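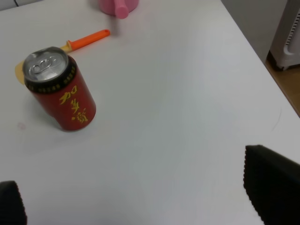
The white table, with a can, a small spatula and something pink on it

Board: Home and Workspaces > Tables and Desks
Thread: White tabletops – does anyone still like theirs after a year?

mokpond
I help run the kids' room at a community center in Grurkudville and we're getting new tables in December. Su-chen Lau, who picks the furniture, is set on white. I'm against it. Her case is that white makes cleanup faster because you can spot everything that's been left out. Fine, a red can shows up on white. A red can shows up on anything. That's a drink can with gold Chinese lettering down the side, you'd see it on a plaid tablecloth.
What I want to know is how the surface holds up. The Meris catalog says "wipes clean in seconds" and I have never once seen that be true of a white thing.

tk_chang
We've had two white ones for 14 months. Clean in seconds, no. Clean in a minute with dish soap, yes. Crumbs you see right away and that's a plus in my book.

mokpond
Two tables used by how many kids though? And do you let them eat at it?

tk_chang
Snacks yes, paint no. Eight kids on a busy day. I'm not selling you anything, Mok.

brumell_basement
I'd take "you can spot everything" with a big grain of salt. Strong colors, sure. Put something pale on it and the whole argument falls apart. I lost a white glue cap on a white desk for most of a Saturday. Gray on gray is no better, and most of these rooms have a gray floor or a gray wall right up next to the table.

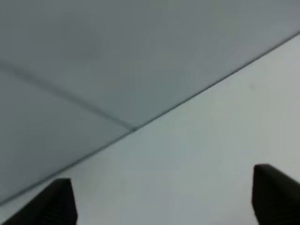

Also the light. Under flat overhead panels a white top goes kind of bluish gray and you stop seeing smudges until you walk to the other end and look across it. So people say theirs is spotless when they've only ever checked it from one side. Ask whoever is telling you it's easy to keep clean to come look at it in the late afternoon.

s_hung
That's a bit much. Nobody is inspecting a kids' table from four angles.

brumell_basement
Parents do.

s_hung
Not the ones I know. I've used white since we moved rooms and the thing I'd worry about is markers. Crayon comes off, pencil comes off, food comes off. Permanent marker is the one that stays, and "washable" on the label means washable out of a T-shirt, maybe.

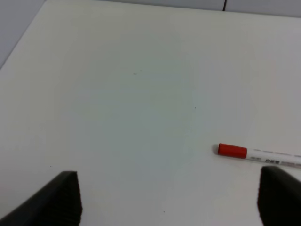

So our rule is caps on the second you stop drawing and paper under everything. Red is the worst for us, it leaves a pink ghost even after rubbing alcohol. Try your markers on the underside of the table before you let the kids at the top. I didn't, and there's a line I look at every day.

mokpond
OK, the pink ghost is what I was afraid of. Lau says a melamine sponge takes it off.

tk_chang
It takes the shine off too. Go easy.

wkliao
Got quoted 400 for a Meris top and 1000 for the set with the benches. For that money I'd want more than a color. Has anybody here compared it with plain birch? I keep hearing that wood hides stains but I suspect it just hides them from people who aren't looking.

s_hung
Birch soaks up juice unless it's sealed really well. I'd still take white over that.

brumell_basement
I wouldn't. Sealed birch, five years, no regrets.

mokpond
While I have you all – soft toys. We do the big tidy at that same table and the plush stuff ends up on it next to the snacks. Lau wants it all washed every week. I think that ruins them, the curly sherpa kind especially. 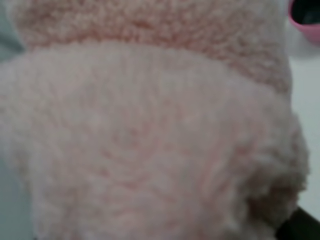
We've got pale pink fleece that I'd bet goes flat and gray by spring on that schedule. The smooth fleece I can sort of brush back up, but once the curls mat I don't know a way to get them back. Is weekly really what people do?

s_hung
Every other week here. Cold, in a pillowcase, air dry. Never the dryer, the heat is what mats it.

tk_chang
Weekly in flu season, otherwise when it looks bad. And keep them off the table when there's food out, then you don't have the problem.

wkliao
"When it looks bad" is not a schedule.

tk_chang
It's worked so far.

mokpond
I'm not sold on the white but I'll ask for a sample piece and go at it with a red marker. If it comes clean with dish soap I'll let her have the tables. Will post what happens.

brumell_basement
Leave it overnight before you wipe it. Any table passes if you wipe it right away.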